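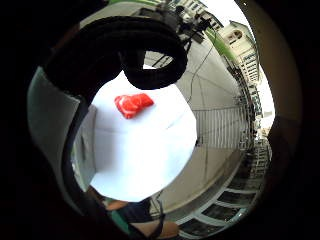

Kutau Robotics Club, minutes of the January meeting

Present: Roel Michiels (chair), Azucena Camacho, Shobha Raju, Heriberto Jaramillo, and me, Soledad Valdovinos, taking notes with one hand and eating a satsuma with the other, so apologies for any gaps.
Apologies: none received.
Place: the Manríquez room, upstairs.

Last meeting's minutes

Agreed, with one correction. I'd written that Heriberto would "burn the old finger pads" and he would like it known that he said "bin". He has binned them. Roel asked whether we'd kept one as a pattern for cutting new ones and there was a bit of a silence, and then Shobha found one in her pencil case. Panic over!

Matters arising: the label maker is back. The spare charging lead isn't, so please look in your bags.

Collecting demonstrations with the hand-held gripper

This took up most of the evening, and I'm going to write it out fairly fully so we don't have the same discussion all over again in a month.

For anyone reading who has joined since the autumn: we're entering the pick-and-place class at Lenen with an arm that learns from recordings of people doing the task. You hold the gripper yourself, with the camera on it, and do the job by hand, and then the recordings go into training. Our target is 300 good ones before we train anything we'd want to show to other people. Azucena keeps the spreadsheet and says we're moving along nicely, but that she's been strict about the word "good", and a fair few takes have gone in the reject folder.

She read out the reasons she's been writing down. The commonest is starting to move before the recording has properly begun, so the approach is missing and you join the thing halfway through a grab. Next is stopping too early, when the piece has been let go but the gripper hasn't moved clear. After that it's what she calls dithering, where the person hovers over the piece making up their mind. I'm afraid a lot of the dithering is mine. I get self-conscious! I know it's only a bit of card and a little piece on top, but as soon as I press the button I start thinking about my elbow.

Roel's suggestion was to say the move out loud before starting (what you're picking up, where it's going) and then do it without stopping to think. Shobha wasn't keen on people talking all through a session but agreed it can't hurt, as we don't use the sound. We're going to try it.

We then had a long talk about speed. Heriberto does everything very fast and very neatly and I could watch him all day, but when Azucena plays his takes next to Shobha's they look like two different jobs. Heriberto's argument was that the Lenen runs are timed, so why teach it to dawdle? Shobha's argument was that the arm can't move like Heriberto anyway, and that there's no use showing it something it can't copy. Roel said both of these were fair (he always does) and then came down on Shobha's side. So the rule is a steady pace, the same for everybody, and Heriberto is going to record a take that we all watch before each session so we've got the speed in our heads. He was very gracious about it and only sighed once.

Agreed:
Say the move, then make it.
Wait for the light before you move, and count to two after letting go.
Steady pace, matched to Heriberto's slow take.
No tidying the piece with your free hand in the middle of a take. If it falls over, stop and begin again.

Backgrounds and light

Shobha had been asked to look into whether we should do more sessions outdoors. She thinks yes, and she put up a good case. Everything we did in the autumn was on the same bench under the same lamp, and when she tried the early model with the blinds open it went quite badly wrong, reaching well to one side of where the piece was. She'd like a proper mixture of places: bench, floor, corridor, outside, dull weather and bright. Her feeling is that the bench takes have taught it a lot about our bench.

Azucena was worried about wind, and about white card in sunshine turning into one big glare. We talked about swapping the card for something darker on bright days. Roel thought we should mix card colours anyway, whatever the weather, so that it doesn't decide that pieces only ever live on white. Azucena will add a column to the spreadsheet for the place and another for the card, and would everyone please fill them in at the time, and not on the bus home from memory. (She looked at me. Fair enough.)

There was also a question about what else the camera picks up. It's a very wide lens and it takes in far more than you'd think while you're concentrating on your fingertips: your own knees, your cables, half the neighbourhood. Heriberto asked whether we ought to be cropping it all out. Shobha says leave it in for now, and she'll train it both ways when we've got enough recordings and report back. I asked whether we should at least all wear the same trousers. This was treated as a joke but I did half mean it.

One thing we did agree on straight away was cables. Run them behind you, keep them off the place where you're going to kneel or sit, and have a quick look round before you stand up. Roel will buy a bag of those hook-and-loop ties and put them in the top drawer with the tape.

Sessions

Heriberto proposed limiting sessions to 40 minutes with a swap of person in the middle. He'd noticed that the takes get sloppy towards the end when one of us has been going all afternoon, and Azucena's reject folder backs him up. Carried with no argument at all, which may be a club first. My wrist is delighted.

We'll work in pairs, one holding the gripper and one resetting the piece and watching the recording. The person resetting should put it down somewhere new each time, and at a new angle. Shobha showed us a plot of all the starting positions so far and it was a lovely tight little blob with almost nothing near the edges of the card. So, be brave with the corners, please! She'll make a simple sheet with positions to work through if people find it hard to be random. I certainly do. I think I'm scattering things all over the place and then it's the blob again.

Pairs for the next stretch: Azucena with Heriberto, Shobha with me, Roel to float and fill in.

The new gripper

Roel had the quote from Grasano for the replacement gripper body. It's 699 including the mount, and that's more than we'd hoped. We could do it, but there wouldn't be much left for travel to Lenen, and we'd all rather like to get there.

We went round the table. Azucena would wait. Heriberto is sure he can take the play out of the present one by reprinting the sliding part and putting in a new pin, and he'd like to try before we spend anything. Shobha didn't mind either way as long as we don't change the shape of the fingers halfway through collecting, which would make a mess of everything recorded so far. I hadn't thought of that and neither, from his face, had Roel.

Decision: we don't order for now. Heriberto repairs the present one, keeping the fingers exactly as they are. Roel will ask Grasano how long the price holds and whether they'd sell the mount by itself. We look at it again next time.

The beginners' group

Azucena reported that the beginners have got as far as line following and are very loud about it, in a good way. They'd like to see the gripper. She wondered about letting them record some takes themselves, and I'm all for this. It needs no programming, they'd have something in the real project with their own work in it, and they may well be less fussy about their elbows than I am.

Shobha asked that their takes go in a separate folder until she's looked through them, and Azucena was happy with that. Roel wants somebody from our group sitting beside each of them the whole time, mostly for the sake of the camera lens, which already has one scratch. Azucena and I will plan the visit between us. I've offered biscuits. I'll need to know about allergies.

Any other business

Heriberto asks that whoever has been putting flat batteries back in the charged box would stop. We all looked at the ceiling.

Shobha would like file names without spaces in them. She has asked before. She asked very nicely.

Roel has had the entry form from Lenen and needs a team name in the box. We're going in as plain Kutau unless someone comes up with something better before he posts it. My suggestion was voted down and I shan't record it.

Jobs

Heriberto: gripper repair, slow take for everyone to copy.
Shobha: position sheet, darker card, comparing cropped and uncropped when there's enough to compare.
Azucena: new columns in the spreadsheet, beginners' visit with me.
Roel: Grasano, cable ties, entry form.
Me: typing this up, beginners' visit, biscuits, practising not dithering.

We finished at half past eight, and then Heriberto wanted to show us the play in the gripper, so we were a bit later than that getting our coats on. Corrections to me before the next meeting, please.

Soledad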